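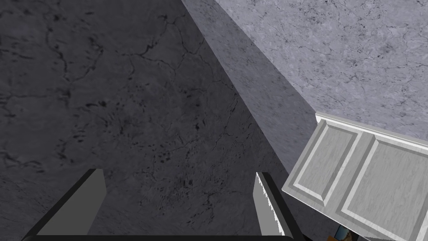 Woltden's practice kitchen gets its gripper tuned up
By Floarea Tănase
May

The simulated kitchen at Woltden is back in service this month, and its robot arm has a gripper that finally closes where it says it will! The cell lives entirely in software (stone-look surfaces, paneled fronts and all), but keeping it in shape takes as much patience as looking after a machine bolted to a floor.

The trouble began after an update to Mulcahy, the program that runs the arm. The two fingers were closing slightly off center, so one touched before the other and thin objects got nudged away. The crew at Woltden went back to basics: open the gripper all the way, set the zero point again, close it on nothing, and compare each finger's travel with the saved settings. The left finger turned out to be using an old offset left over from an earlier model.

Fixing the number took a minute. Checking it took most of a night, with 1050 test grasps run one after another. Before the repair, 58 of them had slipped. Afterward the count was down to 22, and most of those were on one awkward round lid that has always been a pain.

The team also tidied up the wrist view, which moves with the hand and tilts whenever the wrist rolls. It now gets its own check at the start of every session, with the fingers open and nothing between them, before the arm is allowed near a handle.

Next comes friction on the finger pads, a setting that hasn't been touched since the cell was first built. I can't wait to see what that does for the lid.

Comments

idberg_fan: We had the same offset problem on ours. Check the backup file too, it can bring the old value back.

Petra K.: 22 is great! Are the test objects the same as last year?

millwright672: More on the pads please. Ours are set way too sticky.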